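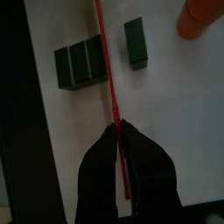 Cultura e Lazer | Famílias

A ludoteca Akier começa em junho a emprestar caixas de peças soltas para brincar à mesa. São 10 conjuntos diferentes, que podem ficar em casa durante três semanas e que misturam blocos, varetas, loiça de brincar e pequenas caixas.

A ideia partiu de Nerys Sayce, responsável pela sala de jogos, que passou o inverno a separar o material guardado nos armários. Ao todo foram catalogadas 730 peças. Dessas, 400 entram já no empréstimo e as restantes ficam para uso na sala.

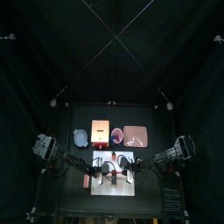
Os conjuntos não trazem instruções. Cada um leva apenas uma folha com a lista do conteúdo, para conferir na devolução, e os objetos não têm de pertencer ao mesmo jogo. Uma taça pode ir com uma bandeja, um copo e dois ou três cubos com pintas — a combinação muda de caixa para caixa.

"Havia muita coisa boa que já ninguém pedia por estar desirmanada", explica Nerys Sayce. "Uma faca de brincar sem o resto da cozinha continua a servir, e um cubo também."

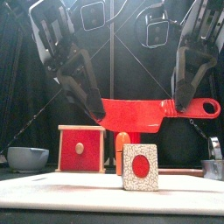

Faca vermelha de brincar, bloco branco com uma oval vermelha e caixa vermelha com puxador redondo de madeira clara.

Dagim Beyene, que trata do registo dos empréstimos, adianta que as peças perdidas não serão cobradas na primeira vez. A família avisa ao balcão e a folha é corrigida. As caixas grandes, com mais peças de encaixe, só podem ser levantadas por adultos e têm de ser devolvidas completas antes de nova requisição.

Os cubos verdes de faces brancas com pinta foram divididos por mais de um conjunto, tal como as varetas. Quem quiser fazer construções maiores pode requisitar duas caixas ao mesmo tempo.
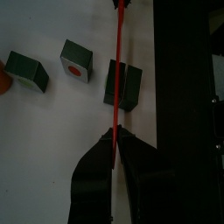 Como requisitar

O empréstimo é gratuito para quem tem cartão da ludoteca. Os pedidos fazem-se ao balcão, a partir das 10 horas, e não há reservas por telefone. A lista completa dos conjuntos está afixada à entrada da sala de jogos, na Rua Probert.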